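Replacing the processor and re-seating memory in a Dell tower workstation

Page 3 of the workstation refurbishment notes. Page 2 covers opening the case and removing the side panel. Maintained by Gwion Gronow, bench section, Berbridge.

Scope

These notes apply to tower workstations with an LGA processor socket and memory banks on either side of it. They assume that the machine has already been identified, that its service manual is to hand, and that the replacement processor is on the manufacturer's supported list for that board. A processor that fits the socket physically is not necessarily supported by the firmware. Check the list before the old part comes out.

Some boards in this family take a firmware update before they will recognise a later processor. The update must be applied with the old processor still fitted. Record the firmware version on the job sheet before and after.

Tools and materials

Cross-head screwdriver, medium
Wrist strap and earth lead
Isopropyl alcohol, high purity
Lint-free wipes
Thermal paste
Plastic cap for the socket
Antistatic tray for the old processor and the memory modules
Torch

Do not use kitchen roll or cotton wool on the processor or near the socket. Both leave fibres.

Preparation

1. Shut the machine down from the operating system and switch it off at the wall. Remove the mains lead. Hold the power button in for 5 seconds to discharge the supply.

2. Lay the tower on its side with the open face upwards. The board should be level. Work on a socket in an upright case risks dropping the processor on to the contacts.

3. Clip the wrist strap to bare metal on the chassis. Painted surfaces do not give a reliable connection.

4. Remove any plastic air shroud, then any expansion card that overhangs the socket or the memory. Note which slot each card came from.

5. Unplug the processor fan and remove the heatsink. Slacken the screws in a diagonal pattern, a little at a time. If the heatsink will not lift when all the screws are free, twist it gently from side to side until the old paste gives way. Do not lever it against the board.

6. Wipe the old paste from the top of the processor while it is still clamped in the socket. Work from the outside inwards so that the residue is not pushed over the edge. A second wipe with fresh alcohol is usually needed.

With the heatsink off, find the socket lever and the memory latches before touching either.

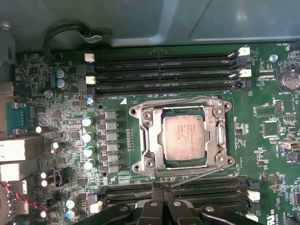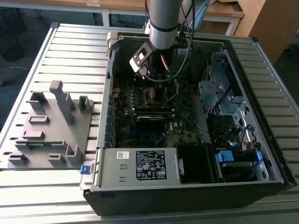
Removing the processor

7. Read the markings on the metal cap and enter them on the job sheet. If they are faint, tilt the torch until the light falls across the surface at a low angle.

8. Press the socket lever down, move it outwards to clear its catch, and let it rise under control. Some sockets have 2 levers. In that case the order in which they are released is given in the service manual and is often marked on the frame itself.

9. Raise the load plate. Hold the processor by its edges and lift it straight up. Any sideways movement can bend the contacts, and a bent contact normally means a new board.

10. Place the processor in the antistatic tray with the metal cap downwards. Fit the plastic cap over the socket if the new part is not going in at once.

Inspecting the socket

Shine the torch across the contacts from two directions. They should form an even pattern with no dark gaps. A contact that catches the light differently from the ones beside it is probably bent. Stop at this point and pass the board to Ruxandra Vlad for inspection under the microscope. Do not attempt to straighten contacts at the bench, and do not blow into the socket. Clean, dry air from a hand bulb is acceptable.

Fitting the replacement

11. Match the corner mark on the new processor to the mark for the socket. Check the edge notches as well. Lower it straight down without pressure. It should lie flat under its own weight.

12. Close the load plate and bring the lever down to its catch. Firm resistance is normal. If the lever stops well short, open it again and check the alignment.

13. Apply a small amount of thermal paste to the centre of the cap. Refit the heatsink, tightening the screws diagonally, and reconnect the fan.

Re-seating the memory

Memory faults after a processor change are common and are often caused by a module disturbed during the work. Re-seat the modules as a matter of routine.

14. Open the latches at both ends of the slot. Draw the module straight out by its upper corners.

15. Check the gold contacts. Wipe with alcohol if they are dull and allow them to dry.

16. Line up the notch with the key in the slot and press evenly on both ends until the latches close. A latch that is not fully upright indicates a module that is not fully home.

17. Follow the population order in the service manual. On boards with more than one processor socket, each bank of memory belongs to a particular processor, and modules in a bank whose processor is missing will not be detected.

First start

Refit the cards and the shroud. Check that no cable can touch a fan blade. Connect a display and keyboard, then the mains lead, and start the machine with the side panel off. The first start after a change may take longer than usual while the memory is set up.

Enter the firmware setup and confirm the processor name, the total memory and the fan reading. Leave the machine on the setup page for 6 minutes and watch the processor temperature. A steady climb points to poor heatsink contact. Switch off, clean both surfaces and repeat step 13.

Corrections to Corina Moldovan. Page 4 covers drive replacement.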